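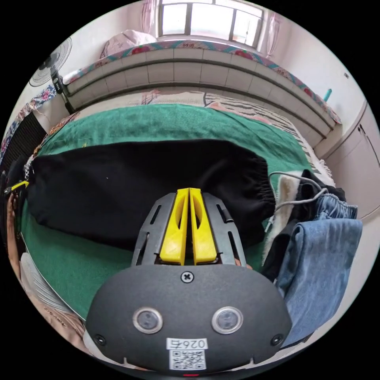 Black pants, green blanket, gripper 026. The jeans are in the pile.

So the budget. I promised Houshang Akbari a number by the end of the month, and I've spent most of this weekend with a calculator and a cold cup of tea trying to get one I can live with.

The plan is 2 more hand-held grippers for the laundry folding work, plus everything that goes with them. Davley quoted me 1,672 for the pair, fingers included. Omard came in lower, but their quote leaves out the mounts, and once I added those (and shipping, ouch) they were nearly even. I'm leaning Davley -- mostly for the spare parts. I like being able to order one finger without buying a whole new front end!

Then there's the stuff I forgot last time. Storage is the big one. I put down 900 for drives and a decent case from Urketti, and I'd rather have that money sitting there than go begging for it in October like I did last year. Cables, too. I swear I buy cables every month and I couldn't tell you where a single one of them is.

What I cut: the second workstation. MacDonald makes a lovely one and I've had the page open for 5 days, but the old machine still runs, it's just slow and loud. It can be slow and loud until fall.

If you've bought from Omard lately, tell me how long delivery took. Their site says one thing and the guy on the phone said another, and I have to send Houshang the final sheet soon.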